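The Long Argument Over a Short Driveway

Every street has a driveway that started a conversation, and on Prenden Lane it was the gravel one. The owners had lived with it for 11 years, raking it back out of the lawn each spring, and in October they finally asked for bids to replace it with something that stayed put.

The first bid was for asphalt. The second was for concrete. The third, from a small outfit called Strebel, was for interlocking pavers, and it came with a brochure so handsome that the owners left it on the coffee table for guests.

Pavers inspire a kind of faith. People who can't name the make of their own furnace will talk to you about herringbone. The appeal is easy to see: if one cracks, you lift it out and set in another, assuming you kept the spares and remember which shelf they're on. 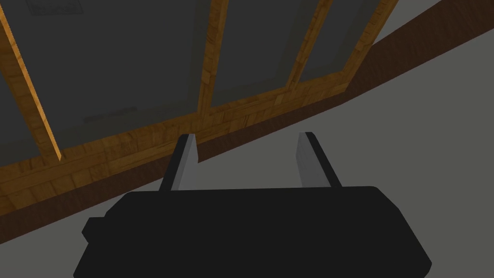

A rendered gripper with its two fingers open.

What the brochure mentions in smaller type is the base. A paver driveway is mostly a hole filled with crushed stone, packed down in layers, with a thin bed of sand on top and the pretty part last. Skimp on the hole and the pretty part will follow your tire tracks down into it, usually by the second winter.

The Prenden Lane job covered 430 square feet, and the digging took longer than the laying. There was an old stump. There was a drain line that appeared on no drawing. The crew added some $3000 to the bill for the extra excavation, a figure the owners now recite the way other people recite their wedding date.

They chose a gray paver from Nustell, after a month of looking at samples that were also gray. The edging was the cheap plastic kind at first, then concrete, following a frank talk beside the mailbox.

The finished driveway slopes gently to the street and drains as it should. Weeds have found the joints, as weeds do, and the owners go out with a kettle on weekend mornings. The gravel went to a neighbor, who is raking it out of his lawn.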